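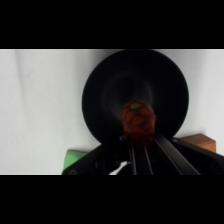 ## What my uncle does not say at dinner

My uncle Jae-hoon served fifteen months at a base near Fevport. He was a driver and he carried water, mostly. When people ask him if it was worth it, he looks at his rice and says the road was 154 kilometres long.

In August the last soldiers came home and the television showed the base with its gate open. My aunt wanted to switch it off. He asked her to leave it on.

I used to think he had no opinion about that war. Now I think he has one, but it is about the people in the village by the road, and he still writes to one of them, a teacher.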